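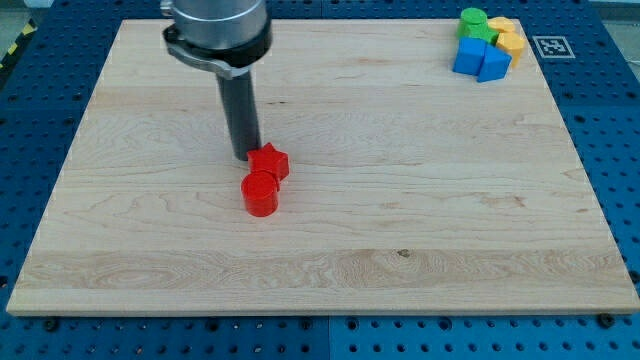
Why does Skatau drop frames in docked mode but hold steady in handheld? The docked build renders at a higher resolution on the same memory bandwidth, and the shadow pass runs over budget.

Torben Schmieder posted frame captures from the 8/4/23 patch. The shadow pass takes 13 ms docked. At 30 fps you get 33 ms for everything, so one busy explosion puts you over.

Handheld uses a smaller shadow map and skips the second cascade. You can see it on the bridge in the Nuttall level — shadows stop a short way past the railing.

Sadatel did change one thing in the patch: the particle cap. It was 3000 per scene in the April build. It now scales with load, which is why smoke looks thinner in the harbor fight.

Load times are a separate problem. The cartridge version takes 15 seconds to get into Nuttall from the menu. The download version on internal storage is faster. I haven't tested SD cards.

Hildegard Weidemann asked if the autosave hitch is related. I don't think so. It fires every 180 seconds whether you're docked or not, and the GPU is idle when it happens. Looks like a blocking write.

Duroreo, same engine and same studio, had that hitch at launch too. It was fixed in the second patch by moving saves to a background thread.

Docked captures for the harbor next, once I've replayed up to it on the new build.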